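Hedaldale Community Forum > Money & Work > Is anyone else ignoring the official inflation figure?

tallyman_geoff
I see the headline rate has come down again and we are all invited to feel better. Prices are still going up, mind. They are going up at a slower pace, in the way that a man falling downstairs may be said to have got past the steep bit.

I have kept every grocery receipt for 4 years in a shoebox. My wife calls this my pension. Last winter I typed the lot into a spreadsheet and the total for the first year came to £2,232. The last full year came to £3,237. Same two people, same shop, and if anything less cheese.

So which number am I meant to believe, the one on the news or the one in the shoebox?

Ristoder
Both. They measure different things. The official basket has televisions, train fares, haircuts and package holidays in it. Yours has food. Food went up faster than the rest, so your number is worse. No conspiracy needed.

tallyman_geoff
I didn't say conspiracy. I said shoebox.

penny_plain
The basket thing has always tickled me. If the price of beef doubles and I buy chicken, some clever soul somewhere decides I have "switched". I haven't switched, I've been evicted from beef.

Ristoder
That isn't quite how it works here. The basket gets reweighted once a year from what people spend. It doesn't follow you round the meat aisle.

penny_plain
It gets there in the end though, doesn't it. Give it a year and officially I prefer chicken.

Naledi Moodley
I did payroll for twenty years, most of it at Hanrahan before they moved the office, and the bit that annoys me is the wages side. Every October we'd get the letter saying the rise was "in line with inflation". In line with last year's, measured in whichever month suited. By the time it reached anybody's bank account the prices had gone on ahead and were waving from the top of the hill.

Nor do I accept that falling inflation is good news by itself. Good for whom? If you own your house and a pile of shares you've had a lovely few years. If you rent on the Parade you've had your rent put up twice and a nice leaflet about budgeting.

Ristoder
Geoff's two totals are worth doing the sum on, by the way. That's a rise of 45 per cent from the first year to the last. It's a lot. I'd want to know whether you were buying the same things before I hung my hat on it.

tallyman_geoff
Broadly. We did go through a phase with olives.

Ristoder
There's your outlier, then.

Nomvula Coetzee
Can I put in a word for the other side, as I'm forever being told I'm too cheerful. I'm on a fixed income too and I think people get stuck on the price of everything and never look at what they do with it. I went through my own spending in the spring and the worst offender was lunch. I was buying a sandwich and a coffee out most days and calling it "only a fiver", which it hadn't been for ages. It had crept up while I wasn't looking, same as the rest of it, except this one I could stop.

So I do lunch at home now. Toast, mostly, or something on toast, or on a bad day toast with the idea of something.
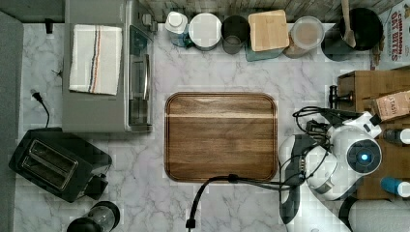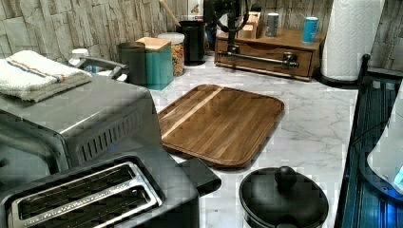
My lunch counter, toaster and all

I don't claim it beats inflation. The loaf has gone up as well and so has the electric. But what I was spending out was a restaurant price with somebody else's rent and wages folded into it, and those have climbed faster than flour. Six months of that and I'd paid off the last of the Candex card, the one with the interest rate you have to read twice. Paying that off did more for me than any savings account on offer in town.

penny_plain
Nice board.

Naledi Moodley
Nomvula, no quarrel with toast, but this is exactly what gets my goat. Whenever wages come up somebody arrives with a packed lunch. A family on the Parade isn't short because of coffee. They stopped the coffee years ago. There's no second coffee to give up.

Nomvula Coetzee
I never said it would work for everyone! I said it worked for me. And a credit card is a credit card whoever's holding it.

Naledi Moodley
Fair enough. I was answering an argument I'd had with my brother-in-law and you happened to be standing nearest.

tallyman_geoff
Can we get back to interest rates? If they cut, my savings earn nothing. If they don't cut, my son's mortgage eats him and he comes round here for his tea, which goes in the shoebox. I lose either way. I'd like to know who's winning.

Ristoder
Borrowers with a lot of debt, if prices run ahead of rates. The biggest one being the government.

penny_plain
So the people who set the rules owe the most money and do best when money's worth less. And you told Geoff there was no conspiracy.

Ristoder
The bank sets the rate and the government does the borrowing. Separate outfits.

penny_plain
My left hand and my right hand are separate outfits. They both know where the biscuits are.

Ristoder
I'm going to leave that one. For what it's worth, if inflation runs away the lenders want more interest on the new debt and the bill goes up anyway. It's not the free lunch people make out.

tallyman_geoff
Not even toast?

Naledi Moodley
Geoff, do you still have the receipts from before you started the spreadsheet, the paper ones? I'd be interested in just bread, milk, eggs and butter, year by year. Leave the olives out.

tallyman_geoff
All in the box, though the older ones have faded and I've had to hold some up to the window. Give me the weekend. Butter is going to be ugly.

penny_plain
Put me down for tea bags if you're taking requests.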